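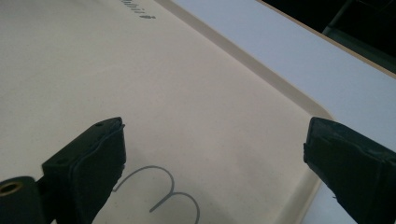
Gripper fault stops tray work at Burkora for second time this year

July 2022

The company Burkora has stopped part of its tray handling work in Bralodgate after a pair of gripper fingers did not hold their position and a worker received a small injury to her hand. The work was stopped on a Thursday afternoon and it will not start again in full before the fingers of all the units have been checked.

The worker, Faith Khaemba, was standing at the table and was moving a tray back to its place when the fingers closed without a command. Her thumb was caught for a few seconds. She was treated in the first aid room and came back to work the next day.

"It was more of a surprise than a pain," Ms Khaemba told us. "I was told that the fingers stay open when the light is green, and the light was green. So I put my hand there."

According to Colm Daly, who is responsible for maintenance on the site, the problem was found in the small control board which the company buys from the supplier Enitz. The board keeps the last command in its memory. When the battery voltage goes down and then comes up again, the board can repeat this command, and in this case the last command was "close". Mr Daly said that 44 units with the same board are in use in Bralodgate and that all of them are now switched off.
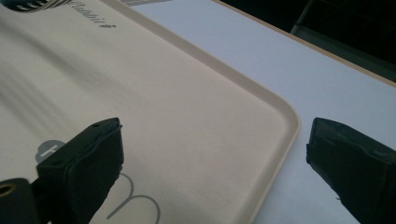
Handling work with trays at the Bralodgate site.

A similar fault was reported in February. At that time a tray fell from a table when the fingers opened too early, and nobody was hurt. The company changed the batteries in 62 units and closed the report after two weeks. Teresa Sheehan, who represents the workers in safety questions, thinks that this was too fast.

"In February we asked if it is the battery or if it is the board," Ms Sheehan said. "We received an answer only about the battery. I do not say that anybody hid something, but the question was a good one and it should have stayed open."

Burkora agrees that the first report was not complete. Site manager Catríona Hegarty said the company had tested the units with full batteries only, and that the fault does not appear in this condition. In the new test the voltage was lowered step by step, and the fingers moved without a command in three of 113 trials. The closing force is low, she added, but a worker should not need to think about this when she reaches across a tray.

Enitz has promised a corrected program for the board. Until it arrives, Burkora will allow only units with the older Egan board, which does not keep the last command. There are not many of these, so the work goes more slowly. Around 980 trays were waiting at the end of last week, and customers of the evening delivery have been informed that there can be delays.

Two rules have been changed in the meantime. The battery must be taken out before anybody puts a hand between the fingers, also if it is only for a moment. The green light is not to be used any more as a sign that the fingers are safe.

Ms Sheehan has asked for a copy of the test results and for a meeting with the supplier. Ms Hegarty said that both will be possible, but a date for the meeting has not been fixed.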